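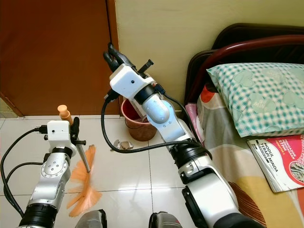 Sweeping a bedroom floor, broom in the left gripper.

Come help us write the house rules for robots that clean people's homes

Hi, I'm Jingyi Fan, and I look after working practice at Sarton, a small home robotics outfit in Livport. I'm looking for people who'd like to argue with me (nicely!) about what a two-armed robot should and shouldn't do when it's let loose in somebody's bedroom with a broom.

We do have rules already. Our current handbook is called Birik, it has 49 rules in it, and I wrote far too many of them at my kitchen table. Some are good. Some made sense in a lab with a bare floor and fall apart the minute there's a bed with a stack of booklets on it, or a bucket standing right where the arm wants to go. I started a rewrite in March and quickly worked out that I can't do it by myself, so I'm asking for company.

Who I'd love to hear from

People who clean for a living are at the very top of my list — hotels, care homes, private houses, all of it. You know things about corners that I don't. I'd also like to hear from operators who've driven a robot by remote, people who do safety checks on any sort of machine, and anyone who would be living with one of these and has opinions on privacy. You don't need a degree and you don't need to code. You do need to be 18 or over and okay reading a few pages of fairly dry text before each session.

What you'd be doing

There are 22 places. Each person joins four sessions of two hours, either in our Livport office or by video. We watch sweeping and tidying runs together, stop whenever somebody wants to stop, and then go back to the rule that covers that bit and see if it holds up. The questions I most want to get through:

How close can a broom get to bedding before the arm should slow down?
Is a scrap of paper on the floor always trash, and who gets to decide?
Can the robot move a person's things to sweep under them, or does it go around?
What about printed stuff lying in view, like letters or medical papers? Do we blur it, skip it, or ask first every time?
Who can call a stop, and how fast does everything have to be still after that?

I've got my own answers to most of these and I fully expect to lose a few of them.

Pay and practical stuff

You get $391 for the four sessions, paid after the last one, and bus or train fare on top if you come in person. If you have to drop out partway we pay for the sessions you did. The Michailidis room, where we meet, is on the ground floor with step-free access and a decent coffee machine. Your name goes in the new handbook if you want it there, and stays out if you don't.

How to apply

Send me a few lines on who you are and one rule you'd want a robot to follow in your own home. No resume please! Put reference 912 in the subject line so it lands in my folder and not in general hiring. Tell me too if evenings or mornings suit you better, and whether you need captions, large print or an interpreter.

Jingyi
Sarton, Livport
Posted May 2026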